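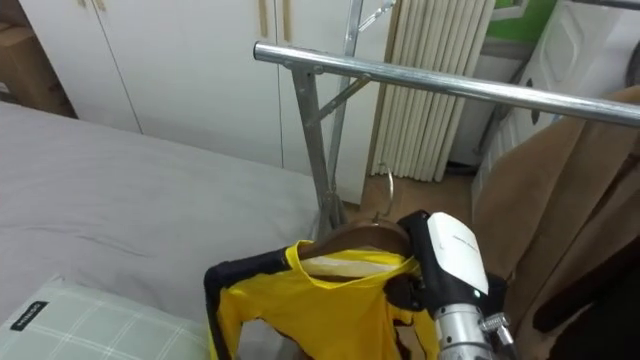

Notebook 3, p. 41

March. Fence shop, back bench and test yard.

Carrying on with the gate post trouble. The short run along the north side of the yard is still the test piece: 4x4 posts, welded mesh, one walk gate at the east end. The gate latched fine when it was hung in January. Now the latch side sits low and the tongue catches the bottom of the keeper.

Checked the hinge post first. Level on two faces. It leans toward the gate opening on the third, by the width of a pencil over four feet. The latch post is plumb. So the lean is all on the hinge side, as we thought last time.

Dug down next to the hinge post to look at the footing. The hole was bell-shaped at the top instead of the bottom. Wide collar at grade, narrow below. Frost could get hold of that collar and lift it. I don't know that it did, but the collar was loose enough to rock by hand. The gravel under the post was clean and drained well when I poured a bucket in.

Plan is to reset the post in a straight-sided hole, 12 inches wide, down to 42. Keep the concrete two inches below grade and fill over with soil. Use the same post if the bottom end is sound. It was dark at the cut end but a screwdriver wouldn't go in.

Mesh notes

Stretched the second roll of Tresix on the long side. Same wire gauge as the first roll by the caliper, but it came off the roll with more curl, and the bottom foot wants to kick out between posts. Laid it face down on the gravel overnight with planks on it. Better, not cured. Tied it to the bottom tension wire at every other opening and it stayed put after that.

Stretcher bar pull, read off the hanging scale at the come-along:

First pull, 321 lb. Mesh still had slack at the middle post.
Second pull, 600 lb. Flat by eye, slight belly when leaned on.
Third pull, 800 lb. Flat, but the end post moved at the top.

Backed off to 600 and stapled there. The end post has no brace yet. With an H-brace I would try 800 again and see if the post holds. Until then 600 is the number to use on this run. Whoever does the next one, write down which scale you used. The one with the red handle reads high.

Staples: driven on a slant across the grain and left a hair proud on the line posts so the wire can slide. Driven tight on the end posts only. Two staples split the corner of post 5, both too close to the edge.
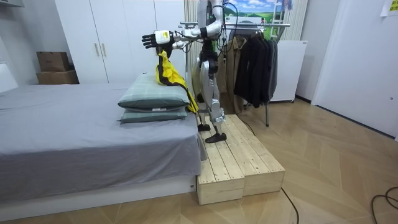
The third thing was the stain samples. Six cedar offcuts were screwed to the south face of the shed last fall, three with the oil stain from Panganiban and three bare. The oiled ones have kept their color except along the top edge, where the end grain is open and gone gray. Bare ones are gray all over. No cupping on any of them. I had expected the bare ones to cup first, so either the offcuts are too short to show it or the quarter-sawn pieces got mixed in. They aren't marked on the back, which was my mistake. Next set gets a number in pencil and a note on the grain.

Brushed a second coat on the top edges only and put them back up. Check again in June.

Gate hardware

The strap hinges on the walk gate are the light ones. Held with three screws each, and the top screw on the upper hinge turned without biting. Pulled it, glued in a dowel, and will redrill when the post is reset. For a four-foot gate I think we should go to the heavier strap and a through bolt at the top hole. Brornberg has them in black and galvanized, part 1336 in their catalog for the galvanized. Order two pair. We need one pair for this gate and the other for the Tullport job, where the gate is wider and the owner wants it to swing both ways. A strap hinge won't do both ways, so that gate needs to be talked through again before anything is cut.

Anti-sag cable: the one we have was put on backward. It ran from the top latch corner to the bottom hinge corner, and a cable only works in tension, so it did nothing. Should run from the top hinge corner down to the bottom latch corner. Moved it and took up four turns on the turnbuckle. The latch side came up enough to clear the keeper, with the post still leaning. I left it that way for now but the post still gets reset.

To do

Pull the hinge post and look at the bottom end.
Dig the new hole – call for the utility marking again first, the old paint is gone.
H-brace on the end post of the long side.
Repeat the 800 pull after the brace.
Number the next stain samples.
Order hinges.
Ask at Tullport how deep they hit rock on the driveway side. Their sketch shows post spacing of eight feet and I would like to hold to that, but if two of the holes land on ledge we will have to shift the whole line or core drill.

Tools back on the wall except the post level, which is in the truck.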